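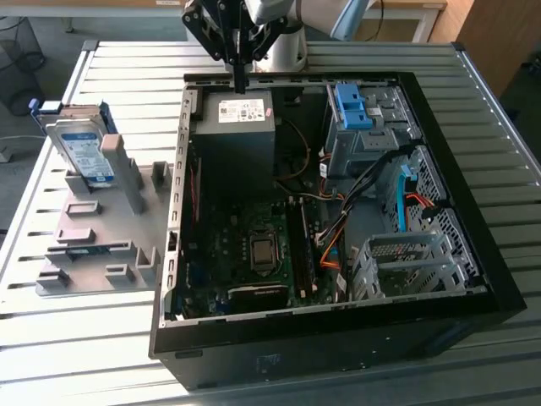
Computer refurbishment

Computer refurbishment is the inspection, repair, cleaning and resale or donation of used computers. It differs from recycling, in which equipment is broken down for its materials, and from simple second-hand sale, in which a machine changes hands untested. Most refurbished computers come from offices, schools and public bodies that replace their equipment on a fixed cycle.

Background

Early personal computers were expensive, and faults were normally repaired by the supplier. As prices fell, organisations began to replace whole rooms of machines at once, which left large numbers of working computers without a user. Local dealers bought these in bulk, and charities later set up schemes of their own. The Noltville scheme, one of the longer-running examples, began in a former school kitchen and now passes on 3,000 machines a year to households and community centres.

Process

Work normally starts with a visual check and a test of whether the computer starts. The case is then opened and dust is removed. Desktop towers are generally preferred by refurbishers, as the power supply, memory, drives and expansion cards can be reached with ordinary tools and replaced one at a time. In many laptops the memory is soldered in place, and a single fault may mean that the whole main board has to be changed.

Stored data must be erased before resale. This may be done with software that overwrites the drive, or by removing the drive and destroying it. Buyers in the public sector often ask for a written record of erasure for each drive. An operating system is then installed and the computer is left running for a set period under load.

Grading

There is no single grading system. Many dealers use 3 grades, based mainly on the outward condition of the case and screen. The Lindgren scale, used by a number of regional dealers, keeps separate marks for appearance and for working condition, so that a scratched but sound machine is not placed below a clean one with a weak battery.

Economics

Margins are small, and labour is the largest cost. The Cimavel workshop, which handles 1,000 desktops a year, limits bench time to two hours for each machine; those needing longer are stripped for parts. Memory and power supplies removed in this way are tested and kept as spares. Demand tends to rise before the start of the school year and again in December.

Environmental effects

Much of the energy used over a computer's life is spent in making it, so a longer working life generally lowers its overall effect. Older desktops may, however, draw more power than newer ones doing the same work. Export of used equipment is disputed, as some loads described as reusable have contained goods fit only for scrap.

Comments

The grading section should mention monitors. Ours came as top grade with a mark right across the middle.

Is the two-hour limit at Cimavel per person or per machine if two people share a bench?

Useful article, thank you. A paragraph on printers would be welcome.

Related articles

Data erasure
Electronic waste
Plestevitz Repair Fair
Power supply unit
Right to repair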